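3 拆解对象与工位布置

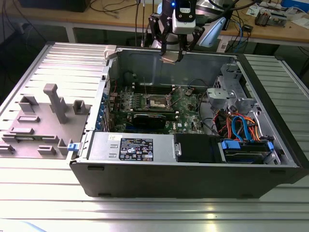
图 3　侧放于开槽铝制工作台上的塔式机箱(Dell),左侧为已取下的侧板,内面朝上。

3.1 机箱的选取

本文的拆解对象是办公用塔式台式机。这类机器在 Midbridge 回收站的来料中所占比例最高,并且结构上的差别比笔记本电脑小,适合作为工时研究的基准。在研究期间,回收站共接收台式机 2,000 台,其中 1,895 台外壳完整,能够按照正常顺序打开。其余的机器因为外壳变形或者缺少侧板,没有列入统计。我们从外壳完整的机器中抽取 102 台,作为详细观察的样本。

抽取样本的时候,我们没有按照品牌分层,只按照机箱的尺寸分为大、小两组。这样做的理由是,在预备观察中,操作员打开机箱所用的时间和机箱宽度的关系比较明显,和生产厂家的关系则不稳定。同一个厂家在不同年份生产的机箱,侧板的固定方式可能完全不同。

3.2 侧板上的附属件

在以往的文献中,侧板通常被当作一块单一材料的金属板来处理,取下以后直接进入金属料流。我们认为这个假设对于一部分机型并不成立。如图 3 所示,侧板的内面带有若干灰色的模制塑料件,包括一个较高的 T 形立柱、位于它两边的夹状件,以及分布在侧板下部的低矮凸块。这些塑料件集中在侧板的近半部,远半部则为带筋的板面。

塑料件如果不分离,会随着金属一起进入破碎工序,使金属料的纯度下降。如果分离,则需要增加人工。因此,在本研究的作业单元划分中,我们把“取下侧板”和“清理侧板”定为两个独立的单元,分别计时。清理侧板时,操作员先检查塑料件的固定方式,卡扣固定的用手或者撬片取下,铆接的不做处理,在记录表中注明“保留”。

侧板放置的方向也需要统一规定。内面朝上时,塑料件全部可见,操作员不必翻转侧板就可以判断是否需要清理。内面朝下时,较高的立柱会使侧板不能放平,容易在台面上滑动。所以本研究规定侧板一律内面朝上,平放于机箱的左侧。

3.3 机箱内部的区域划分

为了方便记录,我们把侧放机箱的内部分为四个区域。

A 区为主板区。在图 3 的机箱中,绿色的主板占据中部偏左的位置,CPU 插座已经露出,带有金属固定框,上面没有散热器。内存插槽位于插座的上方偏左,排成横向的一列。样本中的机器送达工位时,有的带散热器,有的不带。对于不带散热器的机器,A 区的工时从断开线缆开始计算,不再补加拆除散热器的时间。

B 区为扩展区,包括扩展卡和后部的挡片。图 3 中有一块黑色的扩展卡,安装在插座下方,沿着主板上较低的一个插槽放置;蓝色的挡片沿机箱左壁排成一列。蓝色在这一区域具有辨认上的好处,我们在培训新操作员时也发现,有颜色的部件比同色的部件更容易被记住。不过这一点还没有经过定量的检验,本文不作进一步讨论。

C 区为电源区。电源是一个长形的银色金属盒,位于机箱内部靠近操作员的一侧,表面有黑底白字的铭牌。电源在整机中的质量较大,先取出电源可以使机箱变轻,之后移动机箱会比较省力。但是,如果电源的线缆还没有全部断开就向外拉,有可能损坏主板上的接口。对于准备再使用的主板,这种损坏是不可接受的,因此我们要求先断开线缆,再取出电源。

D 区为剩余的区域,在图 3 中对应电源右侧的黑色矩形罩,它的左边有一个银色的把手状小片。不同机型在这个区域的差异最大,我们没有为它设定标准工时,只记录实际时间和所用的工具。

3.4 工作台

工位采用开槽的铝制台面。选择这种台面主要考虑三点:一是槽口可以安装挡块,防止机箱在拆解时移动;二是金属台面容易清洁,灰尘和碎屑用刷子就可以除去;三是机箱的尺寸变化时,挡块的位置可以沿着槽调整,不需要重新打孔。缺点是小螺钉可能落入槽内。为此我们在台面右侧放置了一个带磁性的浅盘,并要求操作员每拆下一颗螺钉就立即放入盘中。

机箱横放在台面上,内部朝上,前缘朝向操作员。我们也试过直立放置,但是在直立状态下,主板面是竖直的,操作员需要弯腰才能看到靠近底部的插槽,拔出扩展卡时也不容易用力。侧放以后,插拔的方向变为上下方向,手臂的姿势比较自然。在预备观察中,18 名操作员都试用过两种放置方式,大多数人表示更愿意采用侧放。

3.5 计时规则

每个作业单元的起点定义为手或者工具首次接触该单元的部件,终点定义为部件完全离开机箱并放到指定位置。两个单元之间寻找工具的时间单独记录,不计入任何一个单元。如果操作员在某个单元中途停下,去处理另一个区域的部件,则前一单元暂停计时,恢复操作后继续累加。

对于塑料卡扣,我们还增加了一项状态记录,分为“完好”“开裂”和“断裂”三级。这一记录在部件放到指定位置以后进行,由操作员本人填写,由第二人复核。当两人的判断不一致时,采用较差的一级。这样的规则可能使损坏率偏高,但是可以避免把有问题的部件送入再使用的流程。各区域的工时结果和卡扣状态的统计见第 4 节。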